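Counter rules for kitchens with a mounted arm

Coveck workshop notes, kitchen section

Rules below apply to any counter where a light-duty arm handles food or small appliances. They assume a single arm, a two-finger gripper and a person who also cooks in the same room. Check every layout in simulation first, then repeat it on the real counter at low speed.

1. Clearance

Keep 6 inches free around anything the arm is meant to pick up. Soft items such as bread need the full distance, as the fingers open wider than the loaf before they close. Objects pushed against a wall can only be gripped from the front or the top, and a top grip crushes bread.

2. Fixed and movable items

Sort everything on the counter into two groups before writing a task. A coffee machine is fixed: the arm may press its button or set a cup on the tray, but must never push the body. Food and cups are movable. An item that belongs to neither group goes in a cupboard.

3. Tile and grout

Grout lines are handy for placing things by hand, but do not use them as a ruler for the arm. Tile spacing drifts over a long counter. Measure from one fixed corner and write the distance on the layout sheet. A glossy tile also throws glare into a camera, so test with the ceiling light on and again with it off.

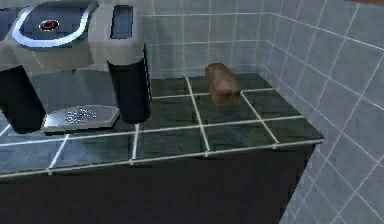
Simulated counter layout: coffee machine at left, one loaf standing clear.

4. Speed and force

Limit travel to 8 inches per second while a person is in the room. For bread, set the grip force by trial on a stale loaf, starting at the lowest setting. Stop at the first setting that lifts the loaf without slipping and record it. The Udum gripper pads hold a crust better than bare plastic – wash them after each session and let them dry fully.

5. Hot drinks

The arm does not carry a full cup. It may place an empty one, start the machine and withdraw. Wait 30 seconds after the last drip before the arm goes back to the tray area. Drip trays with small holes clog with grounds; lift them out and rinse them by hand.

6. Stop switch

Mount the switch at the front of the counter, within reach of the sink but away from splashes. Test it before the first task of the day. If the arm keeps moving after the switch is pressed, cut power at the wall and leave it off until the fault is found.

7. Records

File the layout sheet with the grip setting and the date of the last switch test. Replace the sheet whenever a fixed item is moved, even by the width of a tile.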